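How to get the most out of a robot lab open day

Print this page | E-mail this to a friend

I went along to the Jundell open day in April and came home with sore feet and a full notebook, so I've put together my method for anyone heading to the next one (Hitel run theirs much the same way).

1. Get in early. Doors opened at 9 and I had the benches nearly to myself! Look over the whole room before you latch onto one demo — there's more than one arm in there, and a steering wheel on a stand that I kept wandering back to.
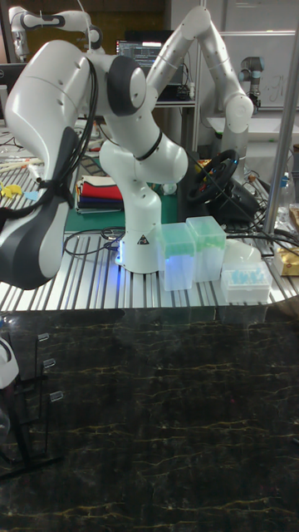
The front bench, with pipette tip boxes beside the robot's base.

2. Pick one arm and stick with it. I know, you'll want to see everything, but you learn heaps more by watching the same job over and over. Keep your bag and elbows off the bench, and mind the cables.

3. Watch the gripper, not the big joints. My favourite bit was the glassware. Clear glass on a glossy black top is hard enough for me to see, so I asked how they tune the grip for a mug held upside down and got a cracking answer, with sketches. 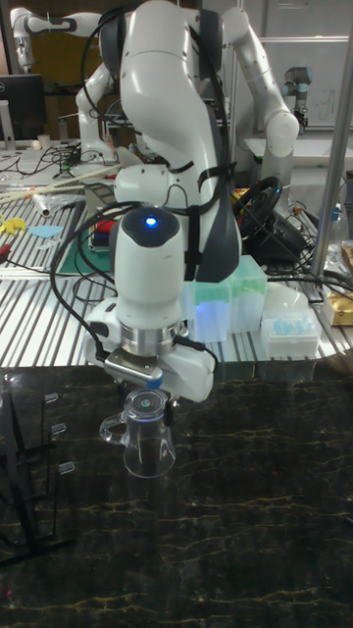

4. Ask the boring questions. How long did set-up take? What does it drop? Which colour of cup gives it grief? I scribbled the answers down on the spot, then typed them up on the train.

E-mail this page | Print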